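Ticket 798: Jaw width on second gripper freezes during recording
Product: Gasar hub, with Tanguy recorder
Site: Hunutbridge
Opened by: Marcelle Vidal
Opened: 16 Jan 2020
Status: Closed, with one item carried over

Reported fault

We record two-handed work with a pair of hand-held grippers, both wired into one Gasar hub. Tanguy logs jaw width from each gripper at 100 samples a second, along with the video. On three recordings this morning the width from the second gripper stopped changing part way through. It held one value until the end of the recording. Video was fine throughout and the other gripper was fine throughout. Tanguy gave no warning and marked all three recordings as good.

The job is small items on a table: hair ties, bracelets, a fitness band, in and out of a green tray. Jaw width matters a lot with these. A chain held at the tips is only a little wider than a fully closed jaw, so a frozen value can look right at first glance. I only caught it because in one file the jaws open on video and the width line stays flat.

Hub power light stayed green. I restarted Tanguy between the second and third recordings and it made no difference.

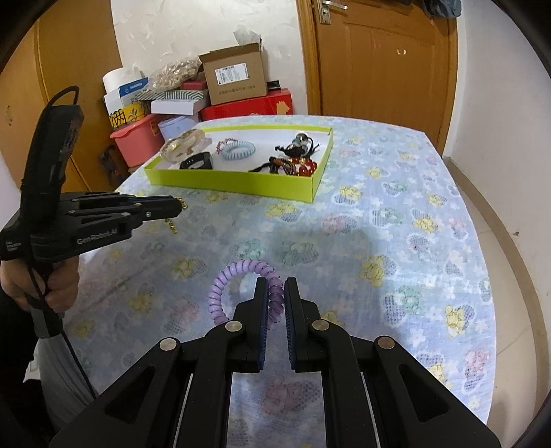 Can the three bad recordings be repaired from the video?
Only partly. Tanguy can estimate jaw width from the picture when both fingertips are in view, but it is a rough value and it goes wrong when the item hides the tips. Keep the files, mark them as faulty and don't mix them with the rest.

Support, first reply

Thank you for the clear report. Before anything else please send the hub log for the three recordings. It is kept on the hub and is not copied with the video, so it has to be fetched from the Gasar settings page under Logs. Please don't power off the hub first, as the log is cleared at start-up.

Then try the following in this order and note the result of each.

1. Leave both grippers still on the table, jaws closed, and record for one minute.
2. Record again, opening and closing the second gripper without moving the arm.
3. Swap the two gripper cables at the hub and repeat step 2 with both grippers.
4. Repeat with the cables swapped, this time doing the normal job.

Marcelle Vidal, reply

Log attached. Results:

Step 1, no fault. Both lines flat as they should be.
Step 2, no fault. Width followed the jaws every time.
Step 3, no fault on either.
Step 4, fault came back after nearly 60 seconds, but on the first gripper. So it has moved with the hub socket and the gripper itself looks all right.

I did step 4 with the lilac spiral hair tie and a gold bracelet, same as in the bad files. I don't think the items have anything to do with it. They are light and the jaws move freely with them.
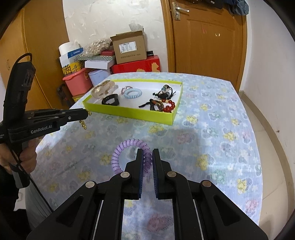 One more thing I noticed while going through the files. Just before each freeze the width from the affected side arrives late. It is 33 milliseconds behind the video for a second or so, then it stops. The other side stays in step. I have put the times in a text file next to the log.

Support, second reply

The late samples were useful. The hub log shows the second socket dropping its connection and coming back, several times in each recording. When it comes back, the hub should start sending fresh values. On your version it goes on sending the last value it had, with a new time on it, so Tanguy sees nothing missing and passes the recording.

There are two separate faults:

a) The connection at the second socket is poor. Steps 1 to 3 passed because the cable was not being pulled about.
b) The hub repeats an old value after a dropped connection. It is a software fault on our side at Sukutier, and a fix is attached.

Please install the fix, leave the second socket empty and move that cable to the third. Run the cable so that there is slack at the hub end when the arm is at full reach. Tie it to the table leg and not to the hub.

Marcelle Vidal, reply

Fix installed. Cable moved to the third socket and tied to the table leg. It had been going straight from the hub to my hand, and at full reach over the tray it was tight.

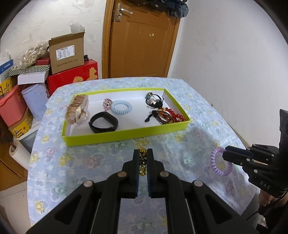

I recorded the same job six times afterwards with no freeze. For a seventh I put the cable back in the second socket and pulled on it on purpose. Tanguy stopped the recording and showed "width lost, channel 2". I would much prefer that to a file that looks good and isn't.

I then went back over the older recordings from this hub, looking for a flat width line while the jaws move on video. Found two more from August. Both marked as faulty.

Support, closing note

Replacement hub sent to Hunutbridge. Please return the old one in the same box with the ticket number on the label. The check Marcelle did by hand on the old files will be added to Tanguy as a menu item; carried over to the next release.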